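Quarterly fire door and escape route check
Site: Doltwood hall and stores
Date of check: 28 Nov 2022
Previous check: June
Area covered: 1,363 square metres, ground floor only

Results are marked S (satisfactory), A (action needed) or N (not looked at). Comments follow where a mark alone is not enough.

1. Final exit doors
1.1 Open fully without a key – S
1.2 Push bars return after use – A
1.3 Outside landing clear and level – S
1.4 Exit sign visible from the approach – S

Comment on 1.2: the bar on the north exit sticks at the hinge end. It still releases the latch, but has to be pulled back by hand. Lubricated during the visit with no change. Replacement spring ordered from Negri, part not in stock at the time of writing.

2. Internal fire doors
2.1 Closes fully onto the latch from any angle – A
2.2 Gap at head and sides within limits – S
2.3 Smoke seals complete and unpainted – A
2.4 Hinges tight, no missing screws – S
2.5 Glazing beads sound – S

Comment on 2.1: the door between the hall and the stores corridor stops short of the latch when released from a small angle. Closer adjusted by a quarter turn and retested, same result. The closer is a Stimex unit and the arm shows wear at the pivot. Replace, do not adjust again.

Comment on 2.3: seal painted over along the head of the same door. Strip out and renew at the same visit as the closer.

3. Escape routes through the hall
3.1 Main aisle kept to marked width – S
3.2 Tables and stock clear of exits – S
3.3 Floor free of trailing leads – S
3.4 Route to the second exit usable when the hall is laid out – S

The hall layout changes often, so item 3 holds only for the day of the check. Whoever sets out tables should walk both routes before the doors open.
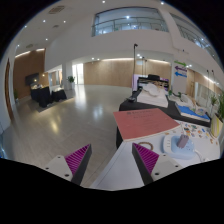
The keyholder's reply to the draft of this sheet was that item 3.1 should be measured at the narrowest point and not at the doors, as the tape on the floor has lifted in places and tables tend to creep towards it. Agreed. From the next check, 3.1 will be taken at the narrowest point and the figure written in.

4. Emergency lighting
4.1 Charging indicators lit – S
4.2 Short function test – A
4.3 Full duration test – N

Comment on 4.2: 2 fittings in the stores corridor failed to light. Both are the older Gover type. Fit new batteries first – if either fails again, change the whole fitting.

Comment on 4.3: due in June, not part of this visit.

5. Actions
Renew closer and head seal, stores corridor door – within 6 weeks
Fit spring to north exit push bar – on delivery
Batteries to corridor fittings – within 6 days
Renew floor tape in main aisle – before next check

Until the closer is changed, the stores corridor door is to be pulled shut by hand at locking up and the latch tested.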